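Section 4. Open day, garment table (Kendton site, cell 2)

Graham Sugden, Sep 26, 2023. Replaces the January sheet, bin that one. Read it before you switch anything on, visitors come in at the side door and they don't wait.

### 4.1 Before the doors open

1. Power to the Makitz controller first, then the arms. Wait for the chime.
2. Load job 57 from the Wirkance menu. Not 75, somebody always loads 75.
3. Speed to demo setting. Leave it there all day.
4. Clothes go in the corner, well down on the table. Mixed colours please, the people at the back need to tell one from another.
5. Look at the wrist view on the big screen. You want both fingers in at the bottom and clothes ahead of them. Check the corner strips are in view too.

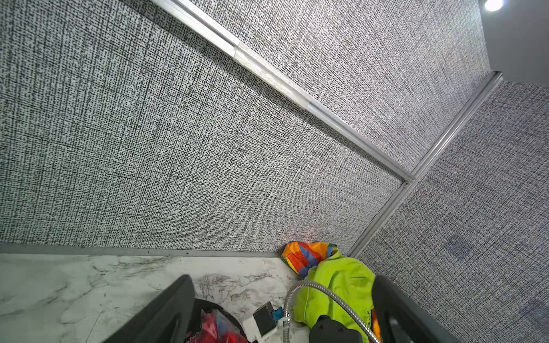

*Fig. 4a. Wrist view, green jacket-type garment in the corner, patchwork piece against the wall.*

6. Note down the garment order on the clipboard. Small stuff doesn't get logged.

> **Note.** Ceiling light stays on for the whole session. If you change the lighting you redo the white balance, and that's ten minutes you haven't got.

### 4.2 Talking while it runs

Keep it short. Groups are twenty minutes, first few minutes go on coats and badges.

1. Say what the job is: pick up one garment, put it down flat, go back for the next.
2. Say why cloth is hard. It never lies the same way twice. Boxes do.
3. Point at the screen, then at the arm. Most visitors look at the arm and miss the screen completly.
4. Take questions between picks only.

> **Caution.** Barrier stays shut during a pick. No reaching over for "just a feel" of the fabric. E-stop is on your side, keep a hand near it.

School groups ask about speed, trade visitors ask about price. Price goes to the Henao desk, don't guess.

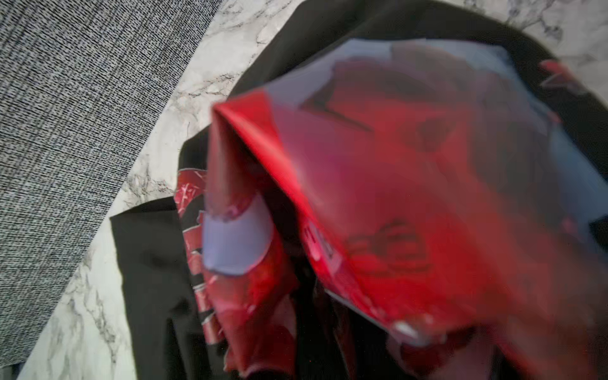
Blurred wrist pictures come up a lot, so have an answer ready. A camera that rides on a wrist will smear if anything shifts during the exposure, and the software throws out what it can't use. Pause on one and let people look. With the black top, the red print is folded right over on itself and there's a spider-like shape lower down on it, kids spot that before you do. Then ask them where the edge of the garment is. Black cloth on pale marble, easy enough round the outside. Inside the fold, much harder, and there's your talking point. Two minutes on this, no more.

### 4.3 Reading the side view

1. Switch the screen to the wide view, button 2 on the pendant.
2. Wait for the arm to come in over the pile.
3. Show the gripper tip. Ask the group which garment it's over before you tell them. Grey pleated one in the picture, the green and the black are further left.
4. Show the green lights on the arm. If you see red, stop talking and go to 4.5.
5. Let the pick finish, then back to wrist view. 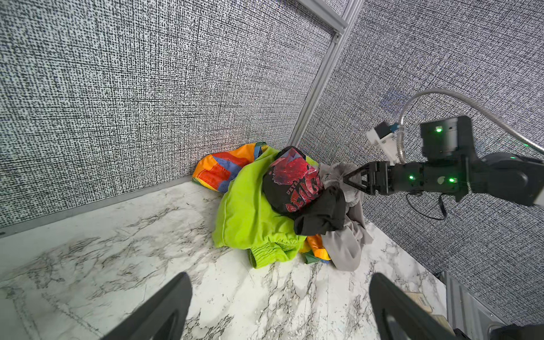
### 4.4 Resetting between groups

1. Arms to park. Wait till they've stopped, *then* open the barrier.
2. Gather the clothes, shake them out, drop them back in the corner. Don't fold. Don't arrange them nicely either.
3. Check the cable loops under the wrists hang free.
4. Zero the pick counter. Last open day we got to 224 without a reset and the log filled up, had to restart the lot with a group standing there.
5. Barrier shut, tell the door you're ready.

> **Note.** More than 100 visitors are booked. If you fall behind, cut the question time and leave the reset alone.

### 4.5 If it stops

- **Amber, no movement.** Usually it can't find a grasp. Park, shake out the pile, press Resume.
- **Red.** E-stop in, group back behind the line, ring me. Don't clear the fault yourself.
- **Screen frozen, arm fine.** Swap to the other view and back. Works most times.
- **Garment caught in the fingers.** Park first. Open from the pendant, never pull.

Write down the time and the fault code for anything red, on the clipboard, under the garment order. Pens are in the top drawer of the Makitz cabinet. Switch off at the end in reverse: arms, then controller, then teh screen.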